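Flooring firm's lifetime board claim draws doubts

Skovari says its new Drilance composite decking will never need oiling, sanding or staining. The firm has put the word "lifetime" on the front of the brochure, and left the meaning of it to page seven. 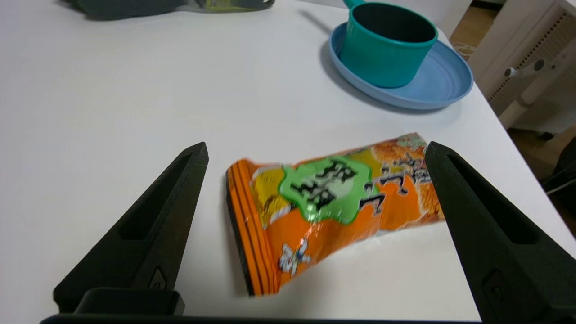 Hamdia Fikre would like to know whose lifetime they have in mind. She had an earlier board from the same maker laid across the back of her house, and by the second summer, she said, it had faded to two different greys, one where the awning reached and one where it didn't. When she rang to complain she was told that fading is "normal weathering" and sits outside the guarantee.

It still does. The new guarantee covers rot, splitting and insect damage for as long as the original buyer owns the house. It does not cover colour, surface scratches, movement in the joists underneath, or any board cut on site and not sealed at the end within 2 days. Anyone who has watched a deck go down will wonder how many boards on a normal job are not cut on site.

Sell the house and the cover stops. It can't be passed to the new owner, even for a fee, although the brochure describes the decking as "an investment in resale value".

Aatos Pelkonen, speaking for Skovari, said the terms were clearer than those on most rival products and that the end sealer was supplied free with every order over $2000. Smaller orders pay for it. He would not say how long the boards had been tested outdoors before going on sale, only that the results of "accelerated ageing" had been very good. The firm has so far declined to release them.

Accelerated ageing means a cabinet with lamps and a water spray. It can tell you a fair bit about a plastic coating. It is less help with leaf litter, barbecue fat, a dog, or a pot plant left in the same corner all winter.

Kristaps Paju, who has built decks in hardwood and in composite, is not against the stuff. He said the boards he had handled were straight and heavy and the clips went in without a fight. His complaint is with the spacing. The fitting guide allows a gap that he reckons is too tight for a north-facing deck in full sun, and if the boards swell and lift the owner will be told that the joists moved. "Then you're arguing about a thing you can't see without pulling the deck up," he said.

There is also the price. At the Ploleck yard the Drilance board was marked well above treated pine and a little above spotted gum, before clips. Skovari's sums show it coming out cheaper over the life of the deck, but they assume the owner of a timber deck pays a tradesman to oil it every year. Plenty of people do it themselves with a roller, or skip a year and live with the colour.

The range comes in charcoal, sand and a brown called Wong, and only the charcoal is in stock. The other two are due in September. Buyers are asked to register the guarantee online within 7 days of delivery. The form wants the batch number, printed on the underside of each board, so write it down before the first one is clipped in place.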